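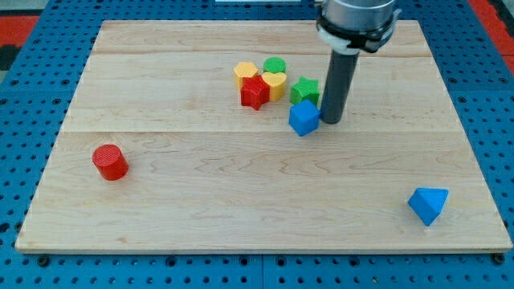
A pale wooden board on a blue perforated work surface.

Salon chain says its new braid bar takes 10 minutes. Customers' clocks disagree

Lalloswood, the salon group with a shop on Wolska and another near the station, opened a walk-in braid bar in June. The sign in the window promises "any braid, 10 minutes, $39." Two of those three claims need a closer look.

The price holds up, more or less. It covers one braid on dry, brushed hair that falls no lower than the shoulder blades. Longer hair costs another $13, a detail printed on the back of the menu card. Ribbon, pins and the finishing spray are extra too.

"Any braid" is harder to defend. The card lists 19 styles, but four of those are the same Dutch braid worn in different places: left, right, center and "crown." A waterfall braid is on the card. A five-strand is not, and when I asked for one I was told the stylist who does them works mornings only.

Then there is the 10 minutes. Eleni Todorova, who manages the Wolska shop, said the clock starts "when the first section is picked up," so detangling, parting and the talk about what you want don't count. By that measure my own fishtail came in on time. By the clock on the wall I was in the chair for nearly 19 minutes, and I have fine hair that gives no one any trouble.

Danica Angelovski brought her two daughters before a school recital. She said the younger girl's braids looked lovely at the counter and had slid loose by the second song. "I do them tighter at home, with a wet comb and two dollars' worth of elastics," she said. She was offered a free redo, good only before noon.

Lalloswood credits the speed to Grustix, a styling paste sold at the register in a small tub. The label says it gives "all-day grip with no residue." My braid did last through dinner. It also left a gray film on my comb that took two washes to shift, and the hair near my temples felt stiff until the next evening. Todorova said I had probably been given too much.

Živko Tomić has cut and braided hair at Brandes, across the street, for years, and he has an obvious interest in the matter. He wouldn't call the prices unfair. What bothers him is the idea that braiding thick or curly hair can be timed the same way as straight hair. "You can rush it, and then you see the bumps in the back," he said. Brandes charges by hair length and won't quote over the phone, which has its own drawbacks for anyone on a budget.

Lalloswood says a third braid bar is planned and that bookings are strong, though it would not give a number. Walk-ins are taken until 6 p.m. Anyone going before a party should ask for the full price first, including the length charge, and say no to the paste if they plan to wear their hair down the next day.

By Blagoje Dumitrescu

Shares: 39 Comments: 3

hrvoje kos
They charged me for my daughter's "long" hair and it barely touches her shoulders. Who decides this, and with what ruler?

MilaBraids
I like the place! Got the rope braid, in and out on my lunch break, no complaints. The paste does smell a bit like floor polish though.

T. in the suburbs
$39 for one braid. My sister does mine for a coffee.

Contact the newsroom | Corrections | Back to top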